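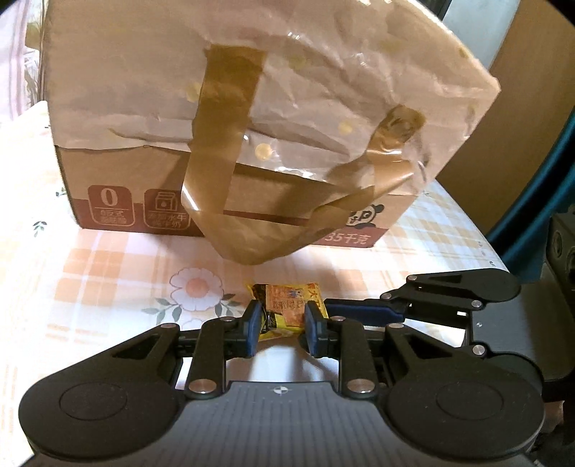 Section 4: Filling and setting up the Killey snack cabinet

Read section 3 first if the cabinet has not yet been fixed to the wall. The cabinet holds 60 packets when all five shelves are fitted.

4.1 Fitting the shelves

1. Switch the cabinet off at the wall and open the front door with the silver key.
2. Slide the bottom shelf in until both side clips click. Work upwards from there.
3. Leave at least 80 mm between shelves. Small packets can go closer together, but the coils will catch on anything with a tall top seam.
4. Pull each shelf gently towards you. If it moves, take it out and start again.

Note: the top shelf has no coil. It is for boxed items only and must be set to "manual" in the menu.

4.2 Loading packets

1. Turn the coil by hand until its open end points straight down.
2. Put one packet in each gap, standing upright with the printed side facing the door.
3. Fill from the back to the front. Do not leave gaps in the middle of a row.
4. Put the oldest stock at the front.

Caution: do not force a packet into a coil. A split packet leaves crumbs and oil on the drop tray, and the sensor beneath it will report a full tray until it is wiped clean.

Very light packets sometimes hang on the last turn of the coil. Fit the narrow pusher (bag C) to the end of the coil – it clips on without tools.

4.3 Setting prices

1. Close the door and switch the cabinet on. Wait for the green light.
2. Hold down the menu button and type 574. This is the factory code, and you should change it before the cabinet goes into use.
3. Choose a row, type the price and press OK.
4. Repeat for each row. Rows with no price are shown as "not for sale".

Prices can be copied from one cabinet to another with the Mokau card. See section 7.

4.4 Test run

1. Buy one item from every row.
2. Check that each item falls flat on the tray and that the flap opens fully.
3. If a coil turns but nothing drops, the display shows error 33. Press cancel, open the door and turn that coil back by hand to its starting point.

Note: error 33 also appears if the door is opened during a sale. In that case, close the door and wait for the green light to come back.

4.5 Allergen labels

Fix the label holder to the outside of the door, level with the keypad. If the packets carry no English wording, ask your supplier for a printed ingredients list and slide it in behind the cover. Replace the list whenever the stock changes.

Guide text: Lucienne Ferrand, Isbridge

Shares 12 | Comments 3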